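Reading time: 5 min

Home | Products | Guides | Spare parts | Contact

Print this page | Send by e-mail

Jernel Table Dispenser: Set-up and Use
Section 2. Placing, filling and pouring

This section explains how to place the dispenser on the table, how to fill it and how to pour the first glass. Please read also Section 5 (Cleaning) before you use the dispenser with beer or with juice that contains pulp. The same instructions are valid for the model 451 and for the older model sold under the name Flirari. Only the lid is different between these two.

2.1 Choosing the place

1. Choose a table that is flat and does not move when you lean on it. If your table is made of two panels, push the panels well together and put the dispenser completely on one of them. Do not let it stand over the joint.

2. Put the drip tray on the table first. The long side of the tray should be turned to the person who pours.

3. Leave free space in front of the tap. The person who pours must be able to bring the glass in from the side without touching the container.

Note: On a white or very smooth table the rubber feet can leave gray marks. They go away with warm water and a little dish soap. Do not use a scouring sponge, it will make the surface dull.

Caution: Do not place the dispenser at the edge of the table. A full container is heavy at the top and can fall if somebody pulls on the tap.

2.2 Putting the parts together

1. Wash the container, the collar and the spout by hand in warm water. Rinse them two times, so that no taste of soap remains.

2. Check that the seal lies flat inside the collar. A twisted seal is the most common reason for drops under the collar.

3. Set the container on the collar and turn it until you feel a stop. Turn only by hand. Pliers will scratch the metal and can break the thread.

4. Screw on the spout so that it points straight down. Then move the tap handle a few times. It must move easily and come back to the closed position without help.

5. Stand the dispenser so that the spout is above the tray.

Note: If the handle is stiff, put one drop of food-safe grease on the joint. The Cament seal kit includes a small tube of it.

2.3 Filling

1. Close the tap.

2. Take off the lid and pour the drink in slowly, along the inner wall of the container. When you fill too quickly, you get a lot of foam and you must wait until it goes down.

3. Stop 2 inches below the rim. This space is necessary for the foam.

4. Put the lid back, but do not press it completely tight. The air must be able to enter, otherwise the drink will come out in small pushes.

5. Wait 5 minutes before the first glass.

Caution: Do not fill with hot drinks. The container is made for cold drinks only and the seal becomes soft in the heat.

2.4 Pouring

1. Take a clean glass without dust or fat on the rim. A clear glass is best, as you can see well how high the drink stands and how much foam there is.

2. Hold the glass directly under the spout, above the tray. Keep a firm hold of it during the whole time. Do not stand the glass on the tray and walk away.

3. Open the tap with a calm movement. With beer or another drink with gas, tilt the glass a little at the beginning and make it straight when it is half full.

4. Close the tap a moment before the glass is full. A few more drops will always come from the spout, so keep the glass in its place until they have stopped.

With a pale drink the level is easy to see through the side. In the picture the lower half of the glass is filled, with a little foam or bubbles near the surface, and it is held right under the spout.

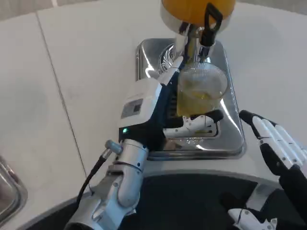 2.5 After pouring

1. Empty the drip tray before the liquid reaches the edge. Carry it with two hands and keep it level.

2. Wipe the spout with a clean damp cloth. Sugar from juice dries quickly and can close the opening.

3. Wipe the table also under the tray. Liquid can stay there for a long time without being noticed.

4. If you do not pour for more than 2 hours, put the remaining drink in a closed jug in the refrigerator and rinse the container with cold water.

Note: A replacement tray can be ordered from Assunção under part number 51. Please write the model of your dispenser on the order.

Continue to Section 3: Changing the seal

Print this page | Send by e-mail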